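Open house at the Femesar freight terminal, Grerstead
11/18/18

The gate at Femesar's Grerstead terminal is easy to miss from the county road. Visitors were asked to park in the trailer overflow lot and walk in along the fence, past a row of day cabs waiting on inspection. I signed in, got a vest and a pair of safety glasses, and joined the 9 a.m. group.

Femesar hauls mostly dry goods and retail returns, with some refrigerated work on contract. The terminal has 3 gates but only 2 are staffed at night. Our guide, a former dispatcher, started with the yard. Drivers check in at a kiosk now instead of climbing down and standing at a window, and the kiosk prints a slip with a door assignment and a time. If the door isn't ready by that time, detention pay starts. That was the part the drivers in our group wanted to hear more about. 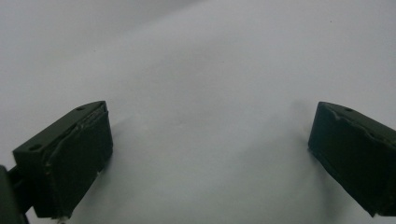 The detention rule went into the contracts in April. Before that, a driver could sit half a shift waiting on a door and get nothing for it. Femesar passes the charge on to the shipper, and the guide said a few shippers complained and one left. A man in our group who pulls for Ogunleye, a smaller carrier out of Ondo, said his company has asked for the same terms and is still waiting.

From the yard we went through the cross-dock. Inbound freight comes off on the north side and goes out on the south side, and the floor between is kept clear except for painted lanes. Forklifts have the right of way. We stood behind a chain and watched a load of boxed housewares come off, which took longer than I expected. The pallets had been wrapped badly and two of them had to be done over before they could cross.

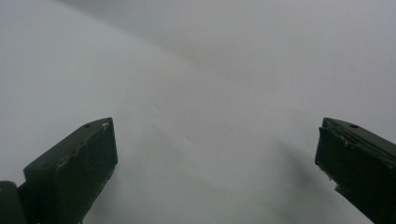
Returns are handled in a separate building, where it was warmer and a good deal quieter. Freight that comes back from stores has to be opened, checked and sorted before anybody can decide where it goes next, and the terminal is paid by the piece for that work. The work surfaces in there are pale and plain, and dark tools show up well against them. One of the drivers asked whether the pay per piece had gone up. The guide said it had not – the last increase was before the building opened.

Driver parking was the last outdoor stop. There are showers, a laundry room and a break room with real chairs. Overnight parking is free with a same-day load and has to be reserved without one. The reservation line is extension 895, and the guide repeated it twice for people writing it down.

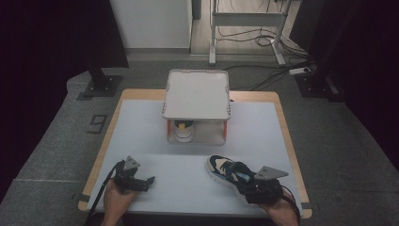

A sneaker under the small stand, with hand-held grippers in front.

The visit ended in the training room with coffee and a short question period. Most of the questions were about logging hours. Moving a truck from the parking lot to a door is a sore point, as some drivers have had it recorded as driving time and lost part of their day. Femesar's answer is a yard tractor that does the short moves for them, although it runs only on the day shift. Night drivers still move their own trailers. The guide took down a request to change that and said it would go to the terminal manager.

I was back at my car before noon. The next open house has not been scheduled, but the front office keeps a sign-up sheet by the door.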